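Brunaveck Cabinetry for Dental and Clinical Fit-Outs

Modular base units, wall units and sterilization benches for treatment rooms and decontamination areas
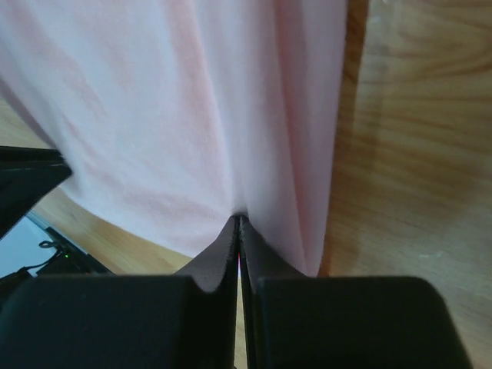
The Brunaveck range is built on a single carcass system, so that a treatment room, a lab and a sterilization area can be specified from one schedule and installed by one crew. Units are supplied assembled, with plinths and worktops packed separately. All visible edges are sealed, and there are no open joints above plinth height.

Brunaveck was drawn up by Sille Ragnarsson for Fondar and replaces the earlier Nygård line. Nygård doors and drawer fronts do not fit Brunaveck carcasses. Nygård plinth legs do, and may be reused where a room is being refitted in stages.

Carcass and fronts

Carcasses are powder-coated steel with a welded back panel. Fronts are offered in the same finish or in solid-grade laminate. The laminate front is heavier and takes the reinforced hinge, part of the standard set when laminate is ordered. Handles are integrated into the top edge of each front; a bar handle is available for accessible rooms.

Drawers run on full-extension slides rated at 70 lb. Slides are soft-close in both directions of fit. Drawer inserts lift out and can be washed at normal instrument-washer temperatures. Inserts from other manufacturers will usually sit in the drawer but may foul the rear stop.

Worktops

The standard worktop is Lerex, a non-porous mineral composite with a coved upstand formed in the same piece. Sinks are bonded from below and the joint is ground flush. Lerex can be cleaned with the surface disinfectants in general clinical use. Prolonged contact with undiluted bleach will dull the surface, and scratches can be polished out on site with the repair kit.

The longest worktop supplied without a joint is 1,697 mm. Longer runs are joined on site with color-matched adhesive. Joints should not be placed over a dishwasher or washer-disinfector opening.

Sterilization bench

The sterilization bench is arranged for a one-way flow from dirty to clean. It has a receiving sink, a rinse sink, an inspection section with task lighting, and a reinforced section for a benchtop autoclave. The autoclave section is vented at the rear and has a pull-out shelf below for the water container. Please send the autoclave data sheet with the order - clearances differ between models, and the vent is cut at the factory.

The bench can be supplied left-to-right or right-to-left. It cannot be reversed after delivery.

Dimensions

Tall unit, overall height excluding plinth: 1,173 mm (mid-height) or full height to order
Plinth height: 200 mm
Drawer slide rating: 70 lb
Maximum worktop length without joint: 1,697 mm

Services

Base units have a removable rear service panel for water, waste, compressed air and suction lines. Cutouts for outlets and data points are made at the factory from the approved drawing. Holes cut on site must be deburred and sealed with the edge compound supplied, or the finish warranty on that unit does not apply.

Wall units need solid backing in stud walls. A backing plan is issued with the approved drawing and should be passed to the general contractor before the walls are closed.

Ordering

Send a dimensioned floor plan showing doors, windows, drains and chair positions. We return a layout, a unit schedule and a price. Production starts when the layout has been signed. Changes after that point are possible for fronts and handles only - carcass sizes are fixed.

Orders for installation in June should be signed off early, as many practices schedule closures for that month. Replacement fronts, slides, hinges and inserts are held in stock and can be ordered by the part number printed inside the top left drawer.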